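From: Samira Twal
To: Priltia neighbors list
Subject: Re: Refinishing a tabletop, oil or varnish?

Bautista Rivadeneira wrote:
> I sanded the old table down to bare wood and now I'm stuck. The
> hardware store pushed varnish, my brother says oil. It will get
> daily use, mostly meals and homework. What have people done that
> held up? Also, how long before I can put things on it?

Bautista,

I went with oil on mine and would do it again. Three thin coats, wiped off after 15 minutes, a day between coats. Varnish is tougher against water, but when it chips you end up sanding the whole top. With oil you can fix one spot.
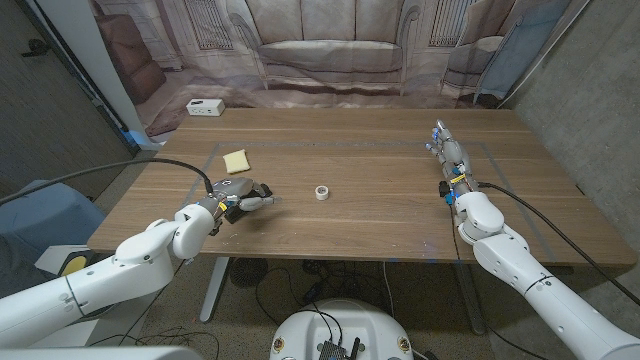 On drying time, the can will say a day or two. I'd give it a full week before homework, and longer before anything hot. Use coasters for the first month.

Kevin Ó Riain asked last September about tape pulling up the finish. Regular masking tape left on for weeks can do that on varnish that hasn't cured. Try it on the underside first.

One more thing – oily rags can catch fire if you leave them balled up. Lay them flat outside until they are stiff, then throw them out.
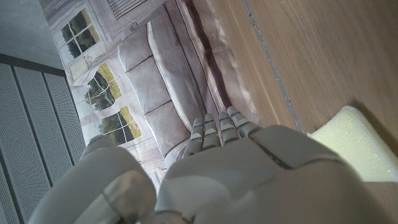 Hand and living room backdrop

I still have most of a can left over and 11 sheets of fine sandpaper. Both are yours if you want to come by after 6 p.m. Abla Hourani has my sander at the moment, so ask her if you need it.

Samira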